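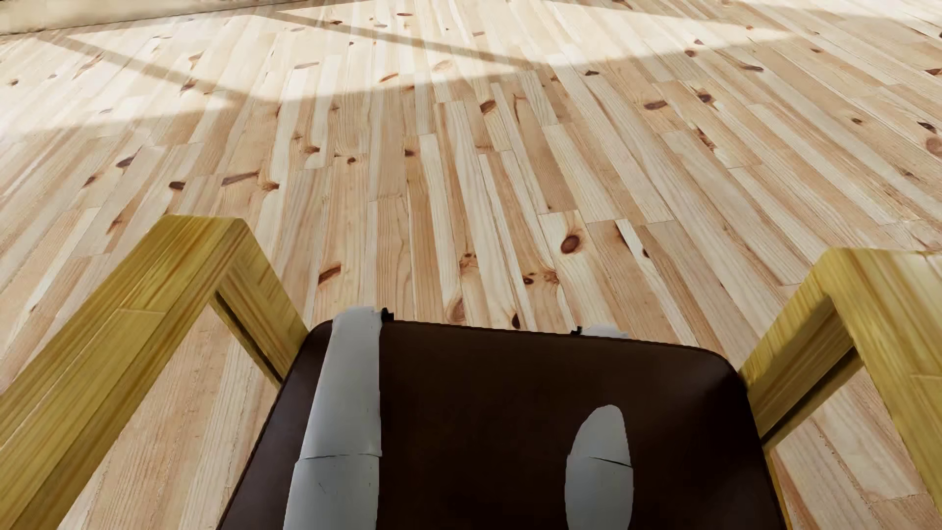

仿真里的客厅，坐在扶手椅上低头看地板和自己的两条腿

先报告一下进度：它会坐下了！在电脑里会坐下了，真机还挂在车库的架子上，膝盖那里裸着一圈线，离能碰椅子还早。不过上个月这个时候，它在仿真里走到椅子跟前就开始原地跳踢踏舞，所以我对现在的状态相当满意，满意到想专门写一篇（拖了三个星期没更新，也该写了）。

截图里右边那条腿有一截是从坐垫里冒出来的，眼尖的朋友肯定要问。对，穿模了。这个问题占了我整整两个晚上，后面会细说，想抄作业的可以直接跳到“坐垫”那一节。

## 为什么先学坐

我给这台机器人起名叫 Gurkmont，从去年冬天开始攒，腿部结构参考了好几个开源项目，东抄一点西抄一点，最后变成一个谁家零件都对不上的东西。它站着的时候特别费电，电机一直要出力扛着，摸上去烫手。我家又没有那种可以整天吊着它的龙门架，客厅里摆一个的话，家里另一位成员会有意见。

所以我想，要是它能自己走到椅子边坐下，把力矩卸掉，歇着，再站起来，我就不用每次测试完都冲过去抱住它了。抱过的人都懂，腰真的不行。

Svenja Stöckli 跟我在同一个共享工坊（就是 Falcombe 那个，搬过一次家，现在在洗车行后面），她听完的第一反应是：“你为什么不给它做个充电凳？”做凳子当然简单，高度、硬度、形状都可以迁就它。可是我就想让它坐真的椅子啊，有扶手，有坐垫，人也坐的那种。这件事完全没有道理可讲，业余项目嘛。

## 仿真环境

房间是现成的素材，木地板那种，我在里面放了一把木扶手的椅子。本来只想用一个灰色平面加一个方块凑合，跑训练的时候也确实是这么跑的，渲染全关。后来要接视觉，才换成现在这个带光照的版本。

换完之后我盯着地板看了好久，一条一条的窄木板，到处是节疤，阳光斜着打进来，中间还夹着两道细细的影子。好看是真好看，显卡也是真的叫。我那块卡是二手的，风扇有一个轴承不太好，一开高画质就开始嗡嗡嗡，隔着两道门都听得见。

复杂的地板也带来一个意外的麻烦。我用的是一个很简单的边缘检测来找坐垫前沿，方块世界里百发百中，到了这个房间，它就把光斑的边当成坐垫的边。有一回机器人对着一块阳光认认真真地转身、屈膝、坐下去，摔得四仰八叉。我笑完之后老老实实换成了深度图。深度图里没有阳光这回事，世界清净了。

相机我设成 30 帧，再高也没用，控制那边吃不下。

## 坐垫

好，来说穿模。

椅子的模型分两层，一层是看的，一层是碰的。看的那层很精细，坐垫前面还有圆角；碰的那层是软件自动生成的，我当时图省事，点了一下默认就走了。默认生成的碰撞体在坐垫那里明显低了一截，于是物理引擎觉得腿已经好好地搁在面上了，画面里腿却陷进了坐垫。

最坑的地方在于数据看起来很正常！接触力有，躯干姿态稳，奖励曲线漂漂亮亮往上爬。我要是不开渲染，大概会高高兴兴地把这个策略烧进板子，然后真机以为坐垫比实际低，还没到预期的位置屁股就先撞上去了。

我试过的办法，按丢人程度排序：

- 把坐垫的碰撞体整个往上挪。左腿好看了，右腿还是有问题，而且机器人像坐在一层看不见的玻璃上。
- 把接触刚度调到很大。结果它一碰椅子就弹起来，弹得非常有精神。
- 手动拆，坐垫一个盒子，两边扶手各几个细长的盒子，靠背单独一个。这个靠谱，就是枯燥，对位置对到凌晨一点。

截图是拆之前的版本，我留着当前后对比用。拆完以后大体上对了，坐垫边缘的圆角还是没管，盒子的角是直的，大腿后侧贴上去会有一点点悬空。我暂时忍了。

Gergely Takács 在评论区（上一篇，讲髋关节那篇）留言建议我用凸分解，谢谢 Gergely！我跑了一下，椅子被切成一堆奇形怪状的小块，扶手下面本来是空的，被它填上了一大半，机器人的手一伸过去就卡住。参数应该还能调，等我有耐心的时候再说。

## 真机这边

仿真里的腿浑身光溜溜的，灰白色，只有几道细小的划痕。现实里的腿……线从膝盖外侧绕过去，用扎带捆着，外壳还是打印件，支撑没抠干净。

膝盖的机械极限我原来写的是 145 度，坐下去用不了这么多，但是线不答应。这条线束从髋部驱动板一路走到膝盖，屈膝的时候会被越拉越紧，我重新做了一根，在膝盖那里多留了一个弯。驱动板是 Nultel 的，接口朝里，手指粗一点的人拔插头要骂人，我已经骂过了。后来在工坊翻到一个 Kuster 的小尖嘴钳，弯头，刚好能伸进去夹住插头，用完我假装忘了还，被 Svenja 当场要了回去。行吧，自己买。

小腿里的拉杆这次也换了，旧的孔距我量错了，装上去脚踝永远是踮着的。新的按 260 毫米下料，多出来的一点用锉刀慢慢修。锉刀活我还挺喜欢的，放着播客，锉两下比一下，比一下再锉两下，一个下午就没了。

还有电源。坐下之后要卸力矩，不能“啪”一下全断，不然上半身会直接砸到靠背上。我在程序里写了一个慢慢松的过程：先松脚踝，再松膝盖，髋部留到最后，每一步都看一眼姿态传感器，晃得厉害就停住。第一次在架子上空跑的时候，我把左右腿的顺序写反了符号，一条腿在放松，另一条腿越绷越紧，像抽筋。急停按钮就在手边，我还是愣了两秒才拍下去。现在急停换成了蘑菇头那种大的，挂在脖子上，造型不太雅观，安全感十足。

## 策略本身

训练没有什么高明的地方。我把动作分成转身、靠近、下放、卸力四段，每段单独给奖励，椅子的位置和高度随机抖一抖，地面摩擦也抖一抖。刚开始奖励给得太小气，它学会了一种折中的姿势：半蹲在椅子前面，屁股离坐垫一点点，死也不坐。从奖励的角度看它很有道理，坐下有摔的风险，蹲着稳稳拿分。我加了一项关节力矩的惩罚，蹲着变得很贵，它才肯坐。

后来又冒出来一个新毛病，它喜欢歪着坐，重心全压在一边。我连着改了七版权重，现在两条腿都能伸到坐垫前面去了，姿势嘛，像我爸看电视。

有一项我没舍得删，就是低头。它坐稳以后会低头看一下自己的腿，这是我给靠近阶段加的视线目标，为了让相机能看到坐垫前沿，坐下以后忘了关。多看一眼刚好能检查腿有没有摆正，就留着了。

## 接下来

车库里那把要给真机用的椅子还没买。我量了仿真里那把的尺寸，想找个差不多的，去二手店转了一圈，扶手椅倒是有，坐垫都太软，人坐下去能陷半个身子，机器人坐进去大概就站不起来了。要硬一点的，面最好平，扶手结实。家里有闲置的请联系我，我可以自己来搬。

站起来这个动作一个字都还没写。按理说把坐下倒着放就行，我在仿真里真的试了倒放，它往后一仰，靠在椅背上，两只脚在空中慢慢地划。这个留到下一篇吧，星期一新的膝盖外壳应该能打印完，要是没翘边的话，我先把腿装回去。

椅子的碰撞体文件整理好了会放到老地方，扶手那几个盒子的命名有点乱，left_arm_2 是右边的，先别改，改了我的脚本会找不到。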